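Loltargate review (PC)

Loltargate is a two-player dueling game from Evon, a small studio that has mostly done puzzle games until now. Each player guards a gate at one end of a long hallway and tries to break through the other one. A match lasts 5 minutes at most. I played it on PC with a wired pad, mostly against my regular partner, Weronika Borkowska, and then online.

The controls are simple. You have a jump, a shove, a throw and a block. The block drains a meter, and when the meter runs out you are stuck in place for 2 seconds, long enough to lose a gate if the other player is close. Most of our matches were decided this way. I would have liked a sound cue before the meter empties.

There are several hallways to pick from. Golden is the best of them, with a low ceiling that makes throws risky. Kozłowski, the one with the moving stairs, looks good but the camera has trouble keeping both players in view. 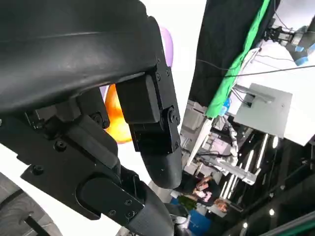
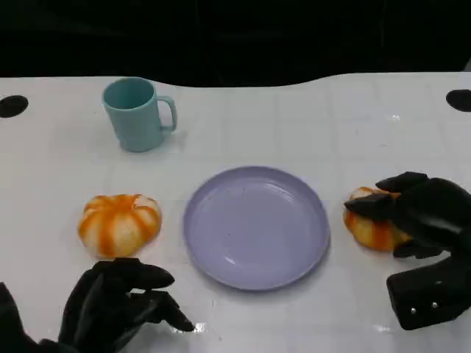
Page last changed: December, by Eifion Sayce

Online play is the weak part. I waited a long time for opponents in the evening, and the game does not show ping before a match starts. When the connection was good it felt the same as local play. When it was bad, blocks came out late and there was no point in going on. You can quit without a penalty, and plenty of people do.

The single-player mode is a ladder of computer opponents. They are too easy until the final one, who reads your inputs and blocks nearly everything. Finishing the ladder gives you 200 coins, enough for one costume. The costumes change nothing in play.

If you have someone to play with on the same couch, Loltargate is worth buying. If you plan to play alone or online, wait for a patch or a sale.

Score: 7 out of 10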